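Ponunent

A small dataset of household laundry labels, and the words people use when they ignore them.

What's in it

The main file, labels.csv, has 1,432 rows. Each row is one care label, typed out by hand, with the fabric content, the washing symbols in plain words, and any extra advice the maker felt moved to give. A second file, habits.csv, records what the owner of the item does with it. The two files disagree a great deal. Please don't open an issue about that.

Columns in labels.csv: id, item_type, fiber_text, wash_text, dry_text, iron_text, language, legible.

Columns in habits.csv: id, usual_wash, usual_dry, ironed_ever, regret. The regret column runs from 0 to 5, where 0 is "fine" and 5 is "it fits the cat now."

How it was put together

Irina Lungu and Parviz Shojaei typed the labels over one February, mostly in the evenings. Homa Pakzad wrote the habits form and then rewrote it when people kept answering "normal" to everything. We dropped "normal" as a choice. People wrote it in the margin.

Labels in 12 languages are kept as written, spelling mistakes included. If a label says "wash whit like colors," so does the row. 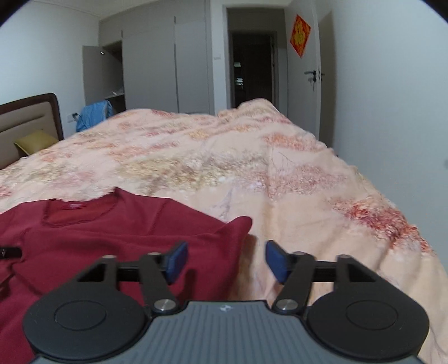
What does legible = 2 mean?

It means someone could read part of the label and we typed only that part. Missing words are marked with three dots. A 1 is fully readable, and a 3 is a label that has been through so many washes that we recorded it out of respect.

Known problems

The item_type column was filled in by several people with strong opinions. "Throw," "blanket" and "coverlet" overlap. Manouchehr Bakhtiari sorted these out in version 3, then sorted them out differently a week later. The second sorting is the one you get.

Temperatures are in whatever unit the label used. We started converting them and found a label that said only "warmish," so we stopped.

Socks are missing. Socks don't have labels, and the ones that came in paper bands had already lost the bands.

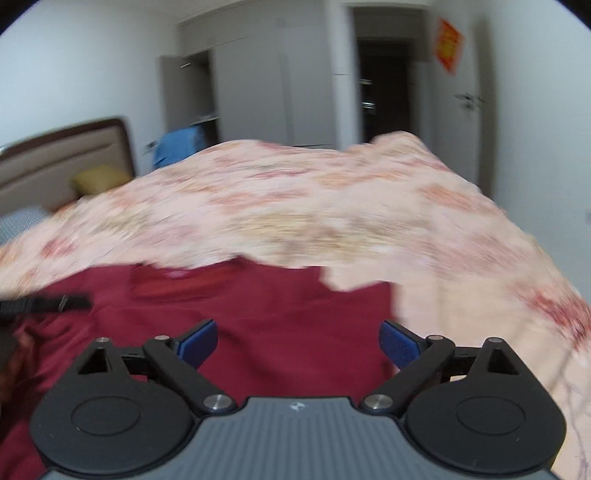
Bedding is the other weak spot. Sets often come with one label for the whole lot, sewn to whichever piece has since gone missing. Where an owner remembered what the label said, we did not take their word for it, having read habits.csv. Those rows have an empty wash_text and should stay that way. Please don't fill them with the average. There is no average of "hand wash" and "dry clean only," though Plamik, our old cleanup script, made a good try at one.

Using it

Load both files as UTF-8 and join on id. Not every label has a matching habits row. The script drulix.py does the join and prints a list of the leftovers, loudly. It wants no arguments and will ignore any you give it.

Good uses: text cleanup practice, teaching joins, settling a bet about wool. Bad uses: deciding how to wash anything you like.

Changes

v3: item types merged, twice. Duplicate towels removed.
v2: regret column added at Homa's request.
v1: everything else, including the typos.

Contact

Olga Barrientos looks after the files now and reads the issue tracker on Monday. Corrections are welcome if you include the id and the full text of the label. Laundry advice goes in the other tracker, which we haven't made yet.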